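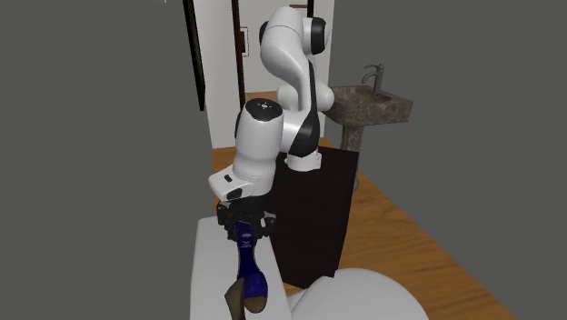
Home Projects People Downloads Contact
Posted in: Student Reports, Motion Planning

Grasp planning for household objects in simulation
Lamai Onsri, final report, 08/04/2022

My project was the planning part of Goltetley, our lab's tidy-up simulator. The arm gets a target object and has to reach it, close the gripper and lift without hitting furniture. I worked on shoes, which the old planner handled badly.

The old planner (Dustau) took the bounding box of the object and came straight down on its center. For a mug that is fine. A high heel is narrow in the middle and high at one end, so the center of the box is often empty space. I replaced this step with a sampler that reads the mesh, proposes grasps along the long axis and throws out any where the fingers would touch the support surface.

Each candidate then goes to the path planner. I kept the existing RRT code but changed the collision check so the object in the gripper counts as part of the arm after the fingers close. Before that, a lifted shoe could pass through the edge of a table and still be scored as a success.

I ran 82 trials with the arm base fixed and the room layout changed between runs. 27 failed. Of those, 11 were planner timeouts and 6 were slips during the lift. The rest were grasps the sampler ranked first that the arm had no joint solution for - the ranking does not look at reachability yet.

Next steps are to run the inverse kinematics check before ranking, and to try two shoes lying close together. The code is in the Mahawong branch, and the settings file for the trials is in the same folder.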